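Guvard Bouncy Slide, pre-hire check
Unit 237, inspected February 15, 2022 by Archana Agarwal

Seams and stitching: Pass. One loose thread by the ladder, trimmed.
Blower and cable: Pass. Louder than the children, which takes some doing.
Anchor points (8): Pass. All pegs present – a first for this unit.
Landing mat: Fail. Patch lifting at one corner. Reglue before the next hire.

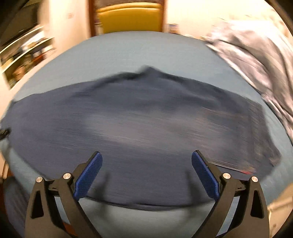

Dark blue garment on a light blue sheet.

Repair kit: Incomplete. The glue has set solid in its tube. Steditz to send another.
Warning label: Pass, though somebody has drawn a moustache on the falling child.
Storage bag: Pass. The slide still goes back into it only under protest.

Next full check due in August. Keep off hire until the mat is done.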